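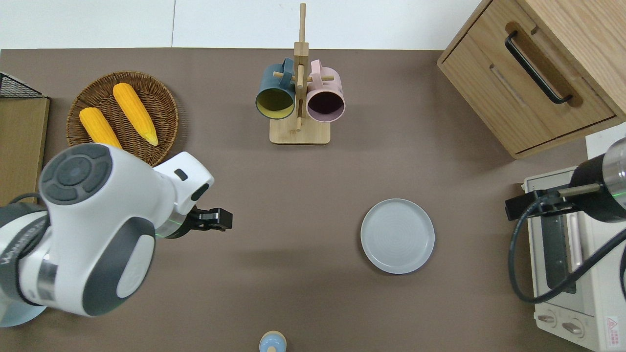

The tabletop kitchen at Plomo

The big kitchen at Plomo is closed until the end of July, so we have been managing with one table, a toaster oven and whatever fits beside them. The room was Naqvi's sample store before we had it, and there was 664 pounds left in the budget to make it usable. Most of that went on the table and the cabinet. The smaller things came from the old kitchen or from the Gonel clearance shelf.
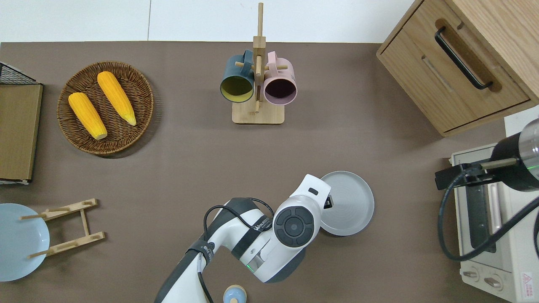 Mugs and corn

The mug tree stands at the back, near the middle, where it can be reached from either side. It has the dark teal mug with the yellow-green inside and the pink one. Both used to live on a windowsill and were always being knocked into the sink.

The round woven basket came from Grever and was sold for bread. It has two cobs of corn in it. We tried a deeper one first, but things got forgotten at the bottom – a lemon went very hard in there. 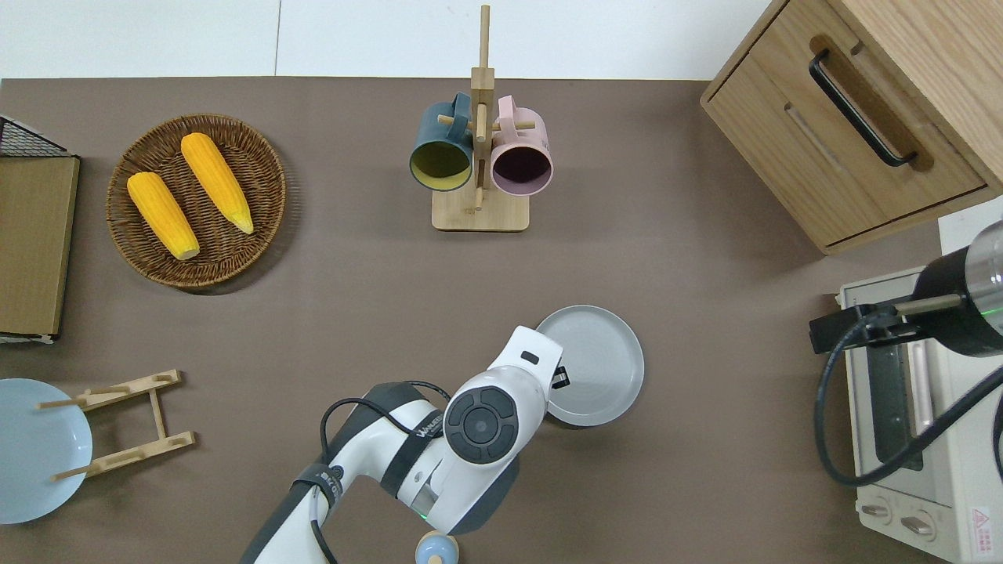

The oven side

The toaster oven is on the right with the wooden cabinet behind it. The cabinet has a drawer with a black bar handle, and we keep tea towels and the oven glove in it. The oven's two knobs are easy to get at from the front of the table. A tray of vegetables takes longer than it did in the big oven, so allow an extra ten minutes and turn the tray once.

The light grey plate is the one we use for serving. It has a raised rim and holds a sauce better than the blue one. The table is 90 cm deep, which leaves enough room to put a plate down in front of the mugs.

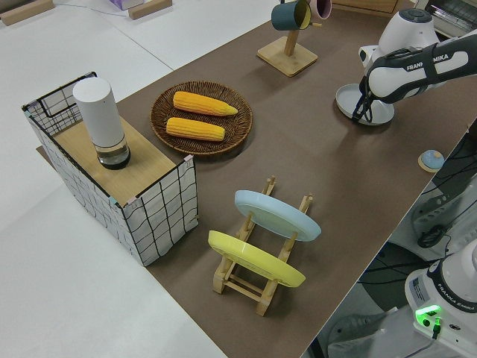
Plates were the hardest thing to find a place for. A stack took up less room but the one you wanted was always underneath, and the cupboard in the corridor is too far to walk with wet hands. In the end we went for a light wooden rack with upright pegs, with the pale blue plate in the rear slot and the yellow one in front. The rack stands on the table itself, and a folded cloth goes under it after washing up.

The cabinet with the black grid pattern is from Grever as well and has a wooden board as a shelf. It was marked down to 70 pounds because the box had been opened. We use the board for tall things that would otherwise fall over.

Still to do: a second basket for onions, hooks for the tea towels, and a longer lead for the kettle. The current one is 100 cm and doesn't reach the far socket.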